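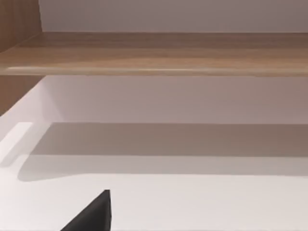 stockroom_jo
Our warehouse at Donati started moving shelf picking over to arms this February, and I've been meaning to write about it for ages. Before ours touch a real shelf they practice on a computer model, a brown wood-grain board with a white space underneath, so clean it made me laugh (you should see our bays!). The 632 bins I look after were never that tidy. I used to walk all day, and now I mostly sit and sort out the picks it gives up on. My knees are grateful, but I do miss chatting across the aisle.

Stamby
Glad about the knees, Jo! I have to disagree a bit, though. At our place in Promunstead we went from 40 pickers on days to far fewer, and the ones left got the dull jobs. Same pay, too.

zelura_nights
Sorry to hear that, Stamby. Ours went the other way, bless them. Four of us got trained to set up the shelf layouts, and I'm happier than I've been in years. Did they ask your crew first?

Stamby
They did not. We got a notice on the break room door.

stockroom_jo
Oh, that's a rotten way to find out. We had a meeting with sandwiches, and I still came home worried. Did anybody's hours change? Mine start earlier now and I'm not sure I like it.

Last updated: September 2022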